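Volby (robot arm)

Volby is a tabletop robot arm built at home and in shared workshops from published plans. It has a two-finger gripper, a wrist camera and a base plate meant to be clamped to whatever table the owner can spare. The plans are maintained by the Rerum workshop, which describes the design as a weekend project. The weekend in question is not specified.

Name

The name was painted on the door of the storage closet where the first arm was assembled. A proposal to rename the arm was discussed at length and then dropped, by which time the plans had already been copied elsewhere under the old name.

Design

The arm is made of 3D-printed parts joined with metal screws. Early builders used whatever screws they had in a jar, and the parts list still carries the note "or similar" beside most of the hardware. Power comes from a 48-watt supply. The documentation asks builders to fit a switch on the supply lead within reach of a seated person, a line added in the second revision after a long argument over whether pulling the plug counted as a switch.

The shoulder is the heaviest joint and the source of most complaints. Under load it sags a little, and the control software corrects for this by aiming high. An arm that has been rebuilt with a stiffer shoulder but kept its old settings will therefore aim high with great confidence.

The camera sits on the wrist and looks out along the fingers, so the operator sees what the gripper is about to close on. It sees very little of the elbow, and a good many lamps have been lost to the elbow.

Grippers

Two sets of fingers are in general use. The original Semwal fingers are flat and broad, print in 4 hours, and hold boxes well. They are less successful with anything round, which they tend to launch. The later Ernell fingers are narrower, with angled faces, and take 8 hours to print, a figure that assumes the first attempt comes off the bed in one piece. Supporters of each set regard the other as a misunderstanding, and the two groups keep separate pages of printing advice that agree on nearly everything.

Both sets can be lined with strips cut from rubber shelf liner. Bicycle inner tube grips better and smells worse.

Setup and calibration

Calibration is done by hand. The owner moves the arm to a series of marked points on the table, confirms each one, and then tries not to bump the table. Arms used in a kitchen or on a shared bench are recalibrated often. The Rerum plans recommend a dedicated table, advice which most owners of small apartments have read with interest.

Grip force is set separately for each kind of object. The usual practice is to start low, lift, and raise the setting until the object stays put. Builders who start high learn the same number from the other direction, at some cost in yogurt cups.

Practice objects

Wooden blocks appear in the original instructions, but most owners move on to small household things within a day. Spoons, folded cloths, pill boxes and travel cases are popular. Smooth plastic cases are considered a fair test, being light enough to lift and slick enough to slide. 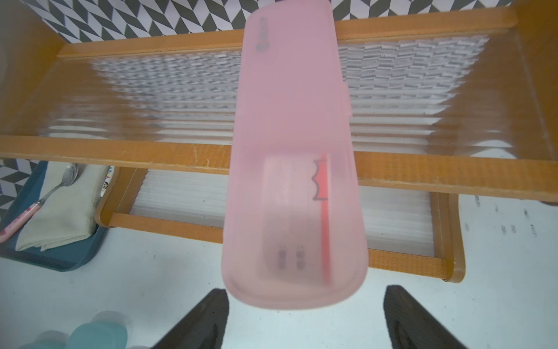 Can the gripper pick up clear or frosted plastic?

Usually, provided the lighting is even and the grip force is set low to begin with. See-through surfaces are harder for the camera to locate than solid ones, so many builders line up the first few grasps by hand and let the software repeat them.

Variants

A left-handed version exists and is identical except for the cable guide. A two-arm version is listed in the plans as coming soon and has been since the first revision.

See also

Desktop robot arm
Parallel gripper
Shared workshop
Shelf liner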